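Workshop notebook, Virnport bench
February 12, 2026

Second week of the table-clearing job for Seseo. To recap for whoever reads this after me: Seseo wants the meeting rooms at their Virnport office reset between bookings, and they want to know what that does to the front desk people who reset them now. We run the room in simulation first. The room has a table, chairs, a plant and the sort of clutter people leave when a meeting ends and lunch starts.

Setup today is the same as yesterday. One arm, two fingers, full clutter. The batch is 200 runs and the machine got through it before I had finished arguing with the coffee maker, which is also automated. 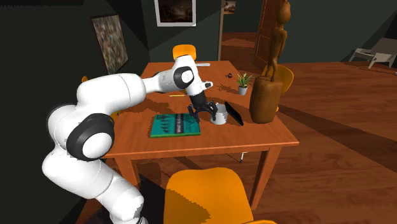
Full-clutter layout, gripper between book and cup.

Notes on the layout. The book is the hard one. It lies flat and it is wider than anything the fingers want to close on, so the planner keeps going for a corner. A person slides it to the table edge with one palm and picks it up from there without knowing they have done anything clever. We have now spent most of a week on the palm.

Result: 83 clean pickups of the book out of 200. The cup does a lot better. Pencil not scored, as the scoring script still thinks it is part of the table. Fixing that tomorrow, unless the pencil fixes itself.

Talked with the front desk about what they'd like to hand over. I had assumed everything. They would gladly never touch another cup, but they want to keep the books and papers, because that is how they find out who left what and which meeting went badly. Also they like the walk. It is the only part of the morning when the phone can't reach them. None of this was in the requirements, which say "reduce manual handling" and then stop.

So there's a second list now, next to the task list: things the job does for the person doing it. Koo (the scheduling tool) has no field for that. I put it under "other."

Changed the approach angle for the book after lunch and reran from the corner.

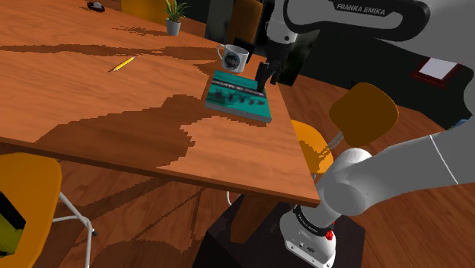

From the front desk, by way of the comments on the shared page: if the arm takes the cups and we keep the books, then somebody still has to walk to every room, so please don't write down that you saved us the walk. And who gets called when it stops halfway through with people waiting in the corridor? We do, I expect. Put that in the estimate too.

Fair. Put it in. The estimate had the walk down as saved, and it had stoppages down as zero – a number I typed myself in July and have been avoiding since. Corrected both. The savings column is now a good deal shorter and I like it better.

The reply to "who gets called" is still open. Seseo says the desk. The desk says Seseo. The Dritov contract says "the operator," and so far everyone agrees that the operator is someone else. What I'd propose: the desk gets a stop button and a phone number, and whoever is on the other end of that number has it written into their hours. Forty minutes of training, not the 40 slides currently on the drive.

Afternoon went on close views from the gripper end. The mug, the slab and the big brown thing all want the same bit of space, and the distance checker is nervous about every one of them.

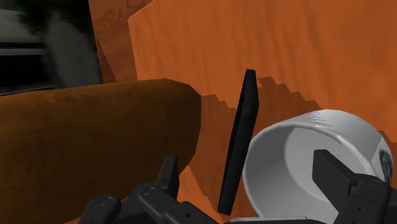

Close view, slab between the brown object and the mug.

Clearance there is tight on the mug side. Added a rule: if it can't get a finger in without touching a neighbor, leave the item and flag it. The desk asked for that one as well. They would sooner find a thing left on the table than go looking for where it got put.

To do:
Pencil out of the table mesh.
Rerun book at 1,000 once the angle is settled.
Ask Koo support for a field that isn't "other."
Send the corrected estimate to Seseo before someone quotes the old one.
Descale coffee maker.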